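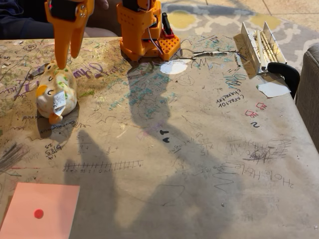
Pricing the Top of the Market: Appraisal Methods for Houses With No Comparables
Speaker notes, Plenum residential valuation track, 29 Jun 2026

Slide 1. Title

Give the scope first. The talk covers single-family houses priced far enough above their local market that the usual comparable-sales grid stops working. It does not cover condominiums, working ranches, or land held for subdivision. Questions on those go to the afternoon session.

Assume the room holds appraisers, a few listing agents, and lenders' review staff. Skip the definition of market value. They all have it on the first page of every report.

Slide 2. The problem

A sales comparison needs sales. At the median price a residential appraiser can usually find enough closed transactions nearby, similar in size and age, within the past year. At the top of the market the pool shrinks on every axis at once. Fewer houses exist, they trade less often, and a larger share trade privately with the price withheld or reported late.

Asking prices fill the gap in the press and, too often, in the report. An asking price is evidence of what one seller would like. It can serve as a soft ceiling when the listing has been exposed properly and has not sold. It has no other standing.

Pause here. Ask who has reviewed a report in the past year where an active listing carried weight in the final reconciliation. Do not comment on the hands.

Slide 3. Case property

The working case is Trotside, a hillside house built on speculation and listed before completion. Main facts on the slide: one principal residence, a detached guest house, a garage level cut into the slope, and a long private drive. Developer was Clakier. The house stayed on the market for 21 months before it closed, with two price reductions in that time.

State that the closed price is confidential and will not be given, including at the break. Everything in the talk works from relative figures.

Trotside is useful because the file contains three separate appraisals prepared by different offices for different clients, and the spread between them is wide. The offices agreed on the measured area. They disagreed on almost everything that came after it.

Slide 4. Where the three reports parted

First difference: what counted as living area. Two reports left the below-grade theater and spa level out of the gross living area and valued it on a separate line. The third folded it in at the full rate. On a slope this is a real question, as one wall of that level is fully open to the view and the other three are retained earth. The measurement standard answers it. If any part of a level is below grade, the level is below grade and goes on its own line. The market may pay close to the full rate for it anyway, but that has to be shown in the adjustment.

Second difference: market area. One report stayed within the canyon. One took in the whole metropolitan area. One went national and used sales in other coastal states.

Third difference: treatment of furnishings. The house was offered with its contents. Only one report removed them.

Slide 5. Choosing the market area

At this level buyers do compare across cities, so a wide search is defensible. A wide grid is less so. There is a difference between using a distant sale to establish that demand exists at a price, and using it to extract a dollar adjustment for a pool.

Suggested practice:
Use local sales, however old, for land value and site adjustments.
Use regional sales for quality of construction and overall size.
Use distant sales as a check on the conclusion, in the narrative and outside the grid.

Older local sales need a time adjustment, and the index used for it should come from the upper tier if one is published. A whole-market index will mislead in both directions. The top tier tends to move later and further, and thin volume makes any single quarter unreliable. Show the index, show the dates, and show the arithmetic.

Slide 6. Size and diminishing return

Show the curve. Price per square foot falls as area increases, other things being equal. Everyone knows this and it still goes missing from the grid, where a flat rate is applied across a difference of many thousand square feet.

On the Trotside file, the report with the highest conclusion used a flat adjustment taken from houses less than half the size. Correcting that one line brought the report most of the way back to the other two.

The method is simple. Plot the available sales on log price against log area, with land value removed first. Read the slope. If the slope cannot be supported with the sales at hand, say so and bracket the subject with one larger and one smaller house. Bracketing is still the strongest argument a reviewer can be given.

Mention operating cost at this point. Staff, insurance, property tax, and power scale with area much more reliably than price does. Buyers' advisers run those figures early. A house that is expensive to hold has a smaller buyer pool, and that belongs in the marketing time estimate even when it cannot be isolated in the price.

Slide 7. The cost approach

Many offices drop the cost approach for large custom houses on the ground that depreciation is hard to estimate. With new construction that ground is weak. Trotside had never been occupied. Physical depreciation was close to nil and the contracts were available.

The trouble lies in functional and external obsolescence. A speculative house includes the developer's guesses about what a buyer will want. Some guesses are worth their cost. Others are worth a fraction of it, and a few have a negative value equal to the cost of taking them out again.

Example from the file: the car turntable and display wall. Full cost was included in two reports. The eventual buyer's architect filed to remove both in July of the following year. One buyer is no proof of a market reaction, but the original reports gave no support for full contribution either.

Also note developer's profit. It is a legitimate entry in the cost approach only to the extent the market pays it. Calculating a standard percentage on cost and then citing the result as evidence of value is circular.

Slide 8. Contents, art, and other personal property

Turnkey sales are common at this level. The contract may include furniture, linens, vehicles, wine, and art in a single consideration. Real property has to be separated before the sale can be used as a comparable, and before the subject can be valued for mortgage lending.

Three sources for the split, in order of preference: the allocation in the purchase contract, an inventory prepared by a personal property appraiser, and invoices. Invoices come last because staging is often bought at trade discount and resells for little.

The stager on this project was Shek. The inventory ran to over 900 line items. The report that accepted the inventory at invoice overstated the contents and so understated the real property, an error in the opposite direction from the one most reviewers look for.

If the allocation cannot be confirmed, the sale should be given limited weight and the report should state the reason in one plain sentence.

Slide 9. Exposure time

Exposure time looks backward from the effective date. Marketing time looks forward. Reports continue to mix them up.

For large houses, a standard range copied from the neighborhood section is of no use. Take exposure from the comparables themselves, and count from the first public offering, including any period when the listing was withdrawn and entered again under a new number. The multiple listing record resets the count. The market does not.

On Trotside the listing history showed two separate entries. A reader looking only at the second would have concluded that the house sold in 8 months.

Slide 10. Reconciliation

Precision should match the evidence. A single figure is required on most forms, and the narrative can and should state the range behind it. A reviewer who sees a wide range with reasons will generally accept it. A reviewer who sees a narrow range on four weak sales will send it back.

Weight the approaches in words and avoid percentages. Stating that the sales comparison received 60 percent weight invites the question of where 60 came from.

Slide 11. Checklist for reviewers

Leave this up during questions.

Was any unsold listing used as a primary indicator?
Is below-grade area on its own line?
Does the size adjustment change with size?
Is the time adjustment drawn from the right tier?
Were contents removed from both the subject and the comparables?
Is exposure counted from the first offering?
Does the land value rest on local sales?

Slide 12. Questions

Likely question: can automated models be used at this price? Answer: as a screening tool for gross error in recorded data, yes. As support for a conclusion, no. The training sales are too few and the houses too unlike each other.

Likely question: does an accepted backup offer count as evidence? Answer: yes, if it is written and verified, with weight below that of a closed sale and above that of a listing.

Likely question: what was the gap between the three Trotside reports? Answer: the highest was nearly double the lowest before correction. After the area, size, and contents lines were put on the same footing, the remaining difference was mostly land.

Handouts are the blank adjustment grid and the log plot worksheet. Collect the review copies before the room clears.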